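About Umel

Umel helps small workshops, packing rooms and school labs plan for their first robot. We work on the part that comes before the purchase order: what the job needs, what it will cost over its whole life, and what can wait until next year's budget. We love this stage! A plan made on a simulated table can be torn up on Monday and made again by lunch, and the only thing spent is a morning.

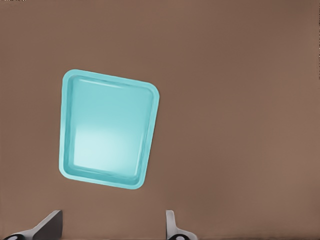 Written by the founder of Umel
Saturday, June 8, 2019

I started Umel after years of buying equipment for a contract packer. My first big purchase was an arm with far more reach than we could use, and the grippers, mounts and training all came out of a budget line I hadn't thought to ask for. I still wince a little when I see the invoice.

So these days we begin with the plainest thing in the job. Very often it's a tray. How wide is it, how far does the gripper have to open, and does it always sit square on the table? Those answers decide which quotes are worth asking for, and they're a lot of fun to work out with the people who handle the trays every day.

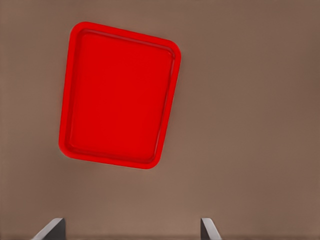
Color gets its own conversation too, as a shop that runs several tray colors may want to set money aside for better lighting or a different camera. We put that in the plan early, next to spare fingers, floor space and operator hours.

Every client gets a Comeo, our name for the planning workbook. It has 12 sheets and covers purchase, setup, upkeep and resale - yes, resale, even for a machine you haven't bought yet. Kurek is our shared library of simulated work cells, and anyone we've worked with can keep using it.

We don't sell robots and we take no commission from those who do. A first planning session lasts 30 minutes and is free. Our next group workshop, Winine, runs in September with room for 25 people, and beginners are very welcome. Bring a tray.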